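Trokildale Community Hall Association
Minutes of the Regular Meeting, August

Present: Samina Virk (chair), Eusebio Llanos, Lộc Huỳnh, Thắng Tăng
Absent with notice: Tuấn Đào

Call to order
The chair called the meeting to order at 7:05 p.m. The minutes of the previous meeting were approved with one correction: the cost of the side door lock should read $258.

Heating
Mr. Llanos reported that Orska has inspected the boiler and recommends replacing the circulation pump before the cold season. The quoted price is $700, parts and labor included. Mr. Huỳnh asked if the old pump could be kept as a spare – Orska advises against it. Moved by Mr. Tăng, seconded by Mr. Huỳnh, to accept the quote. Carried.

Hall rental
The Lý family has asked to book the main room on a Sunday for a wedding lunch. Approved at the standard rate. The deposit is due 9 days before the event. The request from Luline for a standing weekly booking was tabled until Mr. Đào can present the calendar.

Parking
Members discussed complaints about cars left across the north gate. The chair will write to the neighboring businesses. Mr. Llanos will get prices for a painted curb.

Winter clothing table
The table will run again in the lobby for three weekends. Hats, scarves and gloves will be accepted at the office during open hours. Mr. Tăng will prepare the notice.

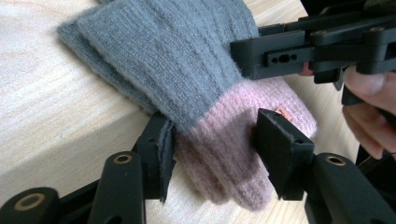 Other business
Mr. Huỳnh asked that the kitchen keys be signed out in the book each time. Agreed.

Adjournment
The meeting adjourned at 8:20 p.m.

Respectfully submitted,
Thắng Tăng, Recording Secretary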